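Search this site Go

Snack Bags, Take Two

Posted 11/3/13 by Shona Lindsay
80 shares | 2 comments

So the treat bags are back! I did a smaller round in October and swore I'd never do it again, and then my cousin called to say the Makokha reunion was on after all and could I please, please do the bags. I'm a soft touch. I picked up plain-looking white paper ones with string handles (from Lindard, the place next to the tire shop), and the only thing I wanted inside was snacks – no pencils, no stickers, no tiny plastic frogs that end up in the couch.

My method is that I have no method. Bright wrappers toward the top, everything standing up if it'll stand, and if it all slumps over in the car, well, it's still snacks. 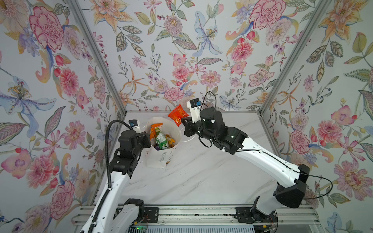
Orange and white, green and white, a bit of yellow and brown. I like a jumble. 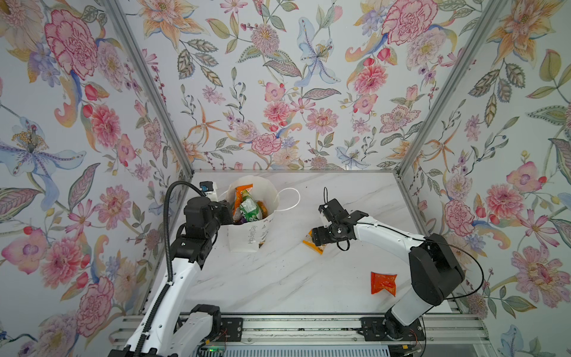

"HappyDay" on the front and a green packet up top. Those crumbs on the table need a wipe!

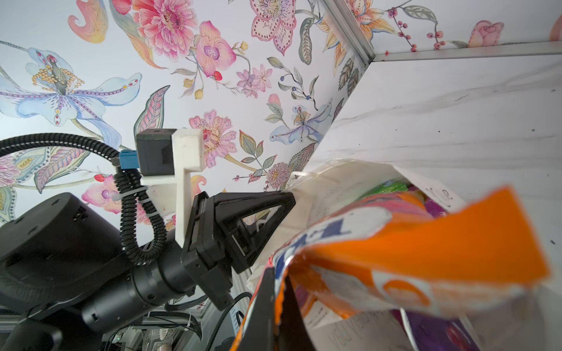 Stuffed, and the paper is pretty crumpled. I'm calling it character.

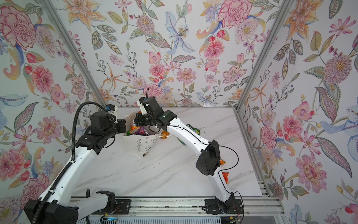

Happy Every Day, with a few packets still on the table beside the bag.

Cirilo Ochoa says string handles are fine for chips and cookies but he'd never trust them with juice boxes, and he puts a square of cardboard in the bottom of his before anything goes in. I may steal that for the heavier ones. I've also been asked about tissue paper and I'm leaving it out this time, it hides all the good colors and then the kids just throw it on the lawn anyway.

Next up is the Stundo potluck, so if you've got a snack that travels well, tell me below!

Comments (2)

marnie_b
Do you staple the tops? Mine always tip over in the trunk and I lose half of it under the spare.

Cirilo Ochoa
Cardboard, Shona. I'm telling you. Also save me a green one.

Search this site Go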